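Teil 4: Stifte greifen und in den Becher stellen

Wenn du bis hierher gekommen bist, steht der Arm fest auf seinem Platz, die Gelenke laufen frei und der Not-Aus ist getestet. Falls nicht, bitte zurück zu Teil 3, ich warte so lange. Jetzt kommt mein Lieblingsteil - der Arm soll zum ersten Mal etwas Sinnvolles tun und einen Marker in den Stiftebecher stecken. Klingt banal, hat mich aber einen halben Februar gekostet (und zwei verbogene Greiferfinger).

Was du brauchst

Den fertig montierten Arm samt Greifer
Ein paar Filzmarker, gern verschieden dick
Einen Stiftebecher, am besten aus Metallgeflecht
Ein Tuch als Unterlage
Die Steuersoftware Vaketti, bei mir auf dem Laptop im Regal
Doppelseitiges Klebeband

4.1 Arbeitsfläche vorbereiten

1. Zieh das Tuch einigermaßen glatt. Kleine Falten machen nichts, aber unter dem Becher sollte keine liegen, sonst steht er schief und du suchst den Fehler stundenlang in der Software. Frag mich, woher ich das weiß.

2. Kleb den Becher mit einem Streifen Klebeband fest. In unserer Werkstatt an der Ranthorpe machen das inzwischen alle so, auch die, die anfangs gelacht haben.

3. Stell die Marker aufrecht neben den Becher, mit gut zwei Fingerbreit Luft dazwischen. Der Greifer braucht beim Öffnen mehr Platz, als man denkt!

4. Räum alles andere aus der Reichweite. Kaffeetassen auch.

Achtung: Die Kabel am Greifer müssen in jeder Stellung eine lockere Schlaufe bilden. Fahr den Arm einmal von Hand durch den ganzen Bereich und schau, ob sich irgendwo etwas spannt oder einklemmt. Erst danach den Strom einschalten.

4.2 Greifpunkt einlernen

1. Starte Vaketti und wähl das Profil "Nygård". So heißt bei mir die Greifervariante mit den schmalen Fingern. Wenn du die breiten gedruckt hast, nimm "Vumilwood".

2. Setz die Geschwindigkeit auf 17 Prozent. Ich weiß, das ist zäh, aber beim ersten Durchlauf willst du mit der Hand schneller am Not-Aus sein als der Arm am Tisch.

3. Führ den Greifer über den ersten Marker und senk ihn ab, bis die Finger das obere Drittel umfassen. Position speichern.

4. Greifkraft auf 200 stellen und schließen. Der Wert hat keine Einheit, das ist einfach die Skala der Software. Rutscht der Stift, geh in kleinen Schritten höher. Über 500 würde ich nie gehen, da leiden die Fingerpolster.

5. Heb den Marker an und wackel vorsichtig daran. Er darf sich nicht drehen.

Hinweis: Dicke und dünne Marker brauchen getrennte Greifpunkte. Ich hab versucht, mit einem Mittelwert durchzukommen, und lasse es seitdem bleiben.

4.3 Ablegen im Becher

1. Fahr den Stift senkrecht über die Becheröffnung. Stopp ungefähr 2 Zentimeter über dem Rand und speichere das als Zwischenpunkt.

2. Schau von der Seite UND von vorn, ob die Spitze mittig steht. Von nur einer Seite täuscht man sich furchtbar leicht.

3. Senk langsam ab, bis die Spitze im Becher verschwindet. Berührt sie den Rand, sofort anhalten, wieder hochfahren und den Zwischenpunkt korrigieren.

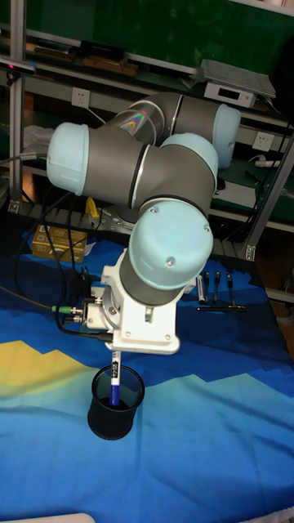 Muss der Stift beim Loslassen schon den Becherboden berühren?
Besser ist ein kleiner Abstand zum Boden, ein paar Millimeter reichen. Drückt der Arm den Stift auf, geht die Kraft in die Gelenke und Vaketti meldet einen Überlastfehler.

4. Greifer öffnen, aber nur halb. Ganz offen stößt er gern an den Becherrand.

5. Gerade nach oben wegfahren und erst über dem Zwischenpunkt zur Seite schwenken.

Achtung: Nie von Hand in den Becher greifen, solange das Programm läuft, auch nicht in der Pause zwischen zwei Stiften. Erst auf "Halt" drücken, dann zupacken.

Klappt der Ablauf mehrmals hintereinander sauber, kannst du die Geschwindigkeit langsam hochsetzen. Speicher vorher eine Kopie des Programms unter neuem Namen. In Teil 5 nehmen wir dann die liegenden Stifte dran, dafür muss das Handgelenk gekippt werden.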